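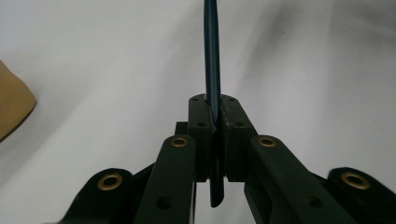

Ticket 568
Site: Gevska Profiles, plate shop
Machine: Loso cutting table, bed 2
Raised by: Arben Dimitrov
Opened: September 2020
Status: monitoring

Fault as reported: plasma torch loses height control part way through long straight cuts on 8 mm mild steel. Torch dips, touches the plate and the machine stops on collision. Short cuts and holes are fine. Bed 1 runs the same program without trouble.

Checks on first visit: air pressure at the torch correct under flow. Consumables replaced, no change. Lifter moves freely by hand with the drive off. Work clamp removed, cleaned to bright metal and refitted – no change. Arc voltage reading on the controller wanders by 5 volts with the torch parked, when it should sit at zero.

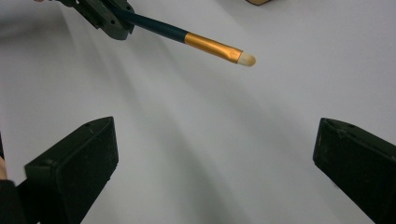
The voltage divider board was taken out of the power supply and checked on the bench. Fine metal dust had settled between the input terminals. For this sort of cleaning use a slim brush with a long handle and a metal ferrule, as shown, but wrap the ferrule in tape before going near the board and keep the supply isolated. Do not use the air line, which pushes the dust under the components. After cleaning, the parked reading dropped to zero.

Second visit: fault came back after two shifts. Dust was again present on the board. Traced to a missing gland plate at the rear of the supply, left off when Gunnlaugsson moved the table in January. New plate and gasket fitted, board cleaned again, signal lead rerouted away from the torch lead.

Test cuts: full-length strips at both ends of the bed, no dips. Arc voltage steady throughout. Flavano extraction filter also changed, overdue by the log.
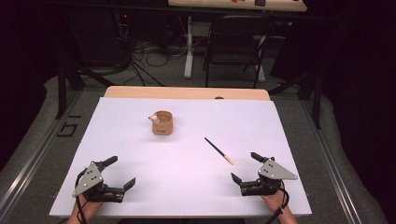 Does the height control need recalibrating once the board has been cleaned?
Only if the parked reading is still off zero. Run a test strip first, then alter the voltage offset if the cut edge shows more bevel than before.

Outstanding: operator to note the parked reading at each shift start. Spare divider board on order, to be kept in stores. Close ticket if there are no further stops before the next service.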